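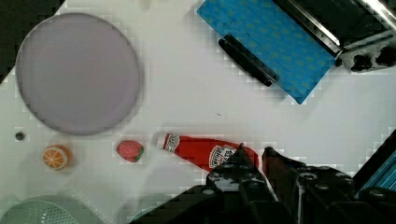 3. Fault during the table clearing task

In June our group tested the arm on the kitchen task of the Catthorpe project. The arm must take the toy items one by one and put them on the plate. The control program is Poltero, and the gripper driver is Nodetti, which we did not write by ourselves.

The fault appeared with the ketchup bottle. The fingers closed on it, the arm started to lift, and then the gripper opened without any command from Poltero. The bottle fell back on the table. In the same run the arm did not stop. It continued to the plate and made the release movement with nothing in the fingers.

At first we thought that the bottle is too smooth, so we put thin rubber on both fingers. The fault came again. After this we read the log file, which has 3,561 lines for one run. In line after line the driver reported "grip OK", also when the fingers were already open. 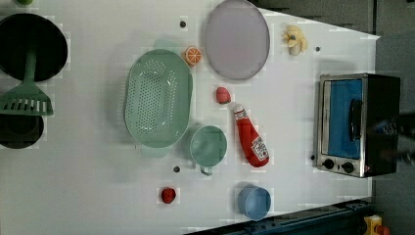 The reason was in the time limit of the driver. If Nodetti does not receive a new message before the limit, it goes back to its start position, and the start position is open. When the camera program Yimyam was busy with many objects on the table, the messages came too late. With only the strawberry and the tomato on the table we could not repeat the fault.

We made 2 changes. The gripper now keeps its last position when messages are missing, and Poltero checks the finger distance before each movement of the arm. If the distance is wrong, the arm stops and waits for the operator. We repeated the bottle task 11 times after the changes and the gripper did not open by itself.

One question is still open. Keeping the last position can be dangerous if a hand is between the fingers, so the emergency stop must release the grip, and this part is not tested yet.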